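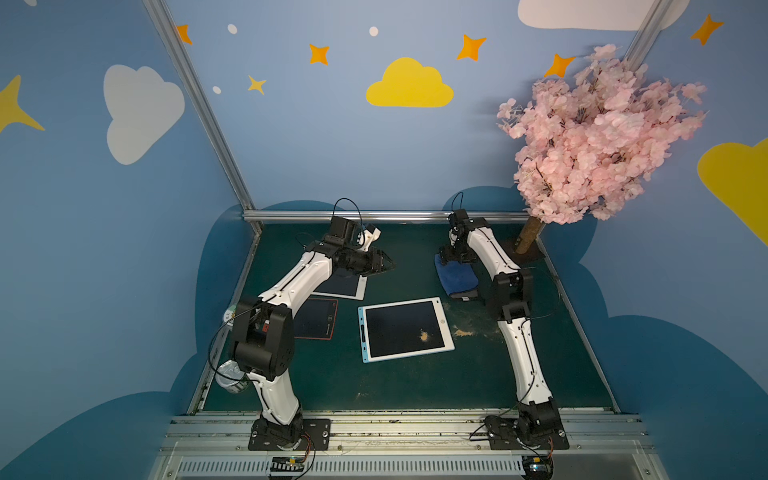
Speaker notes: What the river did to Mellmont
Thursday evening talk, Boyer Reading Room

Opening (3 minutes)

Thank Corey Hinds for the invitation and for finding the 1930s survey sheets. Mention that the sheets are on the side table and people can handle them during the break.

Start with the question I get asked most: why does Mill Street bend the way it does? Ask for guesses. Usually somebody says a property dispute. The street follows the old bank of the river, and the river moved.

Where the channel used to be

Mellmont was laid out on the inside of a bend. The first plat shows the landing at the foot of Mill Street, with the warehouse on one side and the ropewalk on the other. The landing today is a parking lot, 430 feet from the water.

Explain meanders in plain terms. Water runs faster on the outside of a bend and cuts the bank. It runs slower on the inside and drops sand there. Keep this short. Draw it on the board, one curve, two arrows. Do not get into flow rates unless someone asks.

Point out that the town was on the side that gained land. Mesport, across the river, was on the side that lost it. They moved their church twice. Pause here, people like the church.

The Zurkilau Cut

In the spring floods the river broke through the neck of the bend above town, at the Zurkilau farm. The old loop silted up at both ends and became the lake where the swim club is now. Older people in the room may call it the Slough. Either name is fine.

Read the passage from the ferryman's daybook. It is marked with the yellow slip. Read slowly, his sentences are long. Skip the part about the mule.

After the cut the ferry had no crossing. The population was around 2,000 before the flood and the town lost its freight business within a few seasons. Some families went to Mesport, others went downriver to Boyer. The ropewalk closed first, then the cooperage.

What you can still see

The low ridge behind the school is the old natural levee. The ball field is flat for the same reason the corn does well next to it. If you walk the lake path in October when the water is down, the old pilings show near the east end. They are soft. Ask people not to pull on them.

Cellars on the north side of Mill Street have stone walls on the river side and brick on the others. Maxence Texier disagrees with me about why. I think stone was for high water. He thinks it was ballast that happened to be lying there. Give both.

If time is short

Drop the cellars. Keep the daybook.

Questions

Likely ones: Could the river move back? (The upper bank is riprapped now, so not easily.) Is the lake getting shallower? (Yes, slowly, from leaves and silt.) Who owns the lake bed? Refer that one to the county recorder.

Finish by 8:30. Chairs go back in the closet, stacks of six.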